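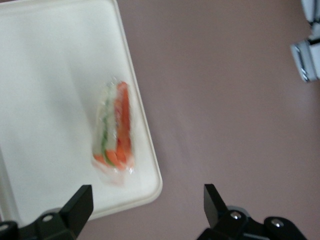
So I finally made it to the Drakholm open day! I've been meaning to go for ages, and every year I either forget or it lands on the same weekend as my niece's swim meet. This time I put it in the calendar in July like a grown-up, and I got there early enough to park on the street and everything.

For anyone who hasn't heard me go on about it before, Drakholm is the robotics outfit out in Flullwood, in the long low building behind the tile warehouse. They mostly work on food handling. Picking stuff up, putting stuff down, all the boring little jobs on a packing line. I did one summer on a sandwich line when I was nineteen and my wrists still remember it, so this is a subject I have feelings about.

They take you around in groups, and you get a sticker with your name on it (mine was spelled wrong, no big deal). Our guide was Wiroj Sombatkul, who runs the small-arm bench, and he was great. He talks fast and he lets people interrupt him, and boy did we interrupt him. There was a kid up front who wanted to know if the robot could be beaten in a fight. Wiroj said yes, easily, unplug it.

The demo I had come for was the wrapped food one. The arm has a two-finger gripper, plain black fingers, and a little camera up by the wrist, and there's a monitor on the side so you can watch what the camera is watching. I could have stood at that monitor all day. You get the white tray with what looked like a veggie roll on it, all wrapped in clear plastic with the orange and green showing through, and the fingers wide open below it. I kept leaning in like I was the one doing the grabbing.

What I didn't know is how much trouble plastic wrap is. Wiroj said they'd take a tray of loose eggs over cling wrap any day of the week. It's shiny, so the camera gets little glints off it, and you can see right through it, so the software has to make up its mind about where the food stops and the wrap starts. And then there's the tail! That bunched-up bit hanging off the end. Grab the tail and you've got a roll swinging around like a yo-yo, and he did a very good impression of this with his own arm.

We watched the arm go for 3 rolls in a row. The first one went over perfectly and a few people clapped. The second got picked up a bit crooked but made it. The third one it squeezed, thought about for a second, let go of, and then tried again from a slightly different angle, and I swear the whole group was holding its breath. When it got it on the second try the clapping was a lot louder than for the first one. I think we all liked it better for having messed up.

Somebody asked how often it misses. Wiroj said that in the last practice batch it did 60 rolls and got 53 of them on the first go. He wasn't bragging and he wasn't embarrassed either, he just said it and went on to the next question. The misses were mostly the tail thing.

After that we got handed over to Konrad Nowicki, who does the software they call Pillai. I'll be straight with you, I followed maybe half of it. The part I did get is that a person drives the arm by hand first, over and over, and all of that gets saved, and Pillai learns from it. They let a few of us have a turn at the driving. I went third. It is SO much harder than it looks! You're moving these two handles and your brain keeps wanting to twist your own hand the way you would at home, and the arm doesn't bend there. I knocked my roll halfway across the tray and then got it by one corner, and Konrad very kindly called that "a data point."

There was also a Patex table by the exit with a bunch of their soft finger pads to squish. I squished every one. The bumpy ones are the best and I will not be taking questions.

Snacks were okay. Coffee was bad. It gets loud in there once all the groups overlap, so bring earplugs if that bothers you, and wear real shoes because they won't let you past the yellow line in sandals (saw a guy get turned back, he was not happy).

I was there until they started stacking the chairs, came home with a tote bag and 41 photos, and ate cereal for dinner because I was too tired to cook. If they run the evening session again in the fall I'm going, and my sister has already said she wants a turn on the handles. Let me know in the comments if any of you were there and I missed you!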